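Koteck Studio Supply - Customer Help
Ticket 757: Brush rack leans, brushes swing into the lower rails
Category: Racks and stands
Opened by: Mojtaba Khosravi
Status: Open, waiting on customer

Message 1 - Mojtaba Khosravi

I bought the dragon-head brush rack from you in March for the evening calligraphy class I run at the Tralholm community rooms. It came flat, with the posts, the top bar and the lower rails to be put together at home. The sheet in the box says "stands firm on any level surface." I have my doubts about that sentence.

On a bare table the rack rocks. It isn't much, but if you take a brush off the peg nearest the end, the whole thing tips a hair and the others start to swing. The big brush is the worst. Once that one gets going it knocks the thin one next to it.

I have checked the table with a level. The table is fine. I would like to know if this is how the rack is meant to be or if I have a bad one.

Message 2 - Koteck Help Desk

Thank you for writing to us. Rocking is most often caused by an uneven table or a soft mat. Please try the rack on a firm, level surface, make sure all pegs are pushed in fully, and spread the brushes evenly along the bar. Let us know if this solves your problem.

Message 3 - Mojtaba Khosravi

As I wrote, I checked the table. I checked it again with a longer level and got the same result. All the pegs are in as far as they go.

I don't really believe the part about spreading the brushes evenly. There is one large brush and the rest are light, so "evenly" by number tells you nothing about weight. I tried it anyway. What I did:

1. Took everything off and pressed on each end of the top bar. It rocked with no brushes at all, so the brushes aren't the cause.
2. Turned the rack upside down and laid a steel ruler across the feet. The left foot is slightly proud at the back corner. A folded receipt slides under the front of it.
3. Put the rack on the writing cloth in place of the bare table. Better, but I could still feel it with a finger on the bar.
4. Moved the large brush one peg toward the middle. The swinging was less. The rock was the same.

So your soft mat theory is backwards in my case. The cloth helps.

Message 4 - Koteck Help Desk

Thank you for the detail. Could you please send photographs of the rack standing with its brushes on, one close and one from the front? We would like to see the posts and the top bar before we suggest anything further. Please also tell us whether the lower rails were glued.

Message 5 - Mojtaba Khosravi

Photographs attached. It is on the cloth in both, and the brushes are hung the way I use them.

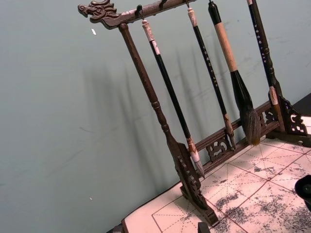
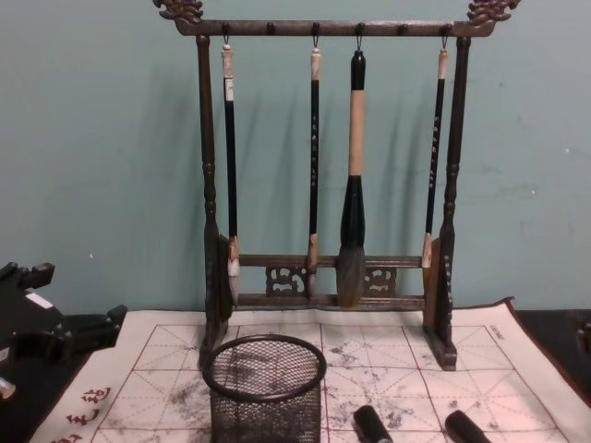
Is it safe to sand the foot of a turned wooden rack to stop it rocking?
It's fine on solid wood if you take off very little at a time, using fine paper laid flat on the table, and test after every few strokes.

I found that question and answer in your own help pages under "Stands," so I am pasting it in to save us both a round. My trouble with it is that it doesn't say what sanding does to my warranty, and the finish on the feet is the same dark stain as the rest. If I sand and you then tell me I altered the product, I am out $43 and I have a pale foot.

The lower rails weren't glued. The sheet doesn't say to glue them. They are a push fit, and the right one is a tighter fit than the left.

Message 6 - Koteck Help Desk

Thank you for the photographs. We passed them to our workshop in Dralley. They feel the left post may not be fully seated on the lower rails, and this can push a foot out of line. Their advice, in order:

- Take the brushes off and lay the rack on its back on a towel.
- Pull the left post off the rails, gently and straight, without twisting.
- Clear any stain or dust from the sockets with a dry cotton swab.
- Press the post home with both hands. Don't use a hammer.
- Stand it up and check again before adding brushes.

If it still rocks, sanding the underside of the foot with 80 grit paper will not affect your warranty.

Message 7 - Mojtaba Khosravi, May 20, 2020

I did the post first. There was a crumb of dried stain in the upper socket, which I will admit I hadn't looked for. With that out, the post went in further than it had before. The receipt no longer slides under the foot. A single sheet of thin practice paper does.

I haven't sanded it. Your help page says fine paper and your workshop says 80 grit, and 80 is not fine by anybody's measure. Which of these do you stand behind? A fellow at Bukhari, where I get my ink, told me to stick a dot of felt on the short corner and leave the wood alone. I'm not sure I trust that either - felt packs down.

I will run it through two more classes as it is, with the large brush kept off the end pegs, and write back. Please don't close this ticket in the meantime. You closed my last one, number 132, while I was still waiting for an answer.

Message 8 - Koteck Help Desk

Thank you for the update. We will keep the ticket open. We have asked Dralley about the paper grade and will reply here. Please hold off on sanding until then.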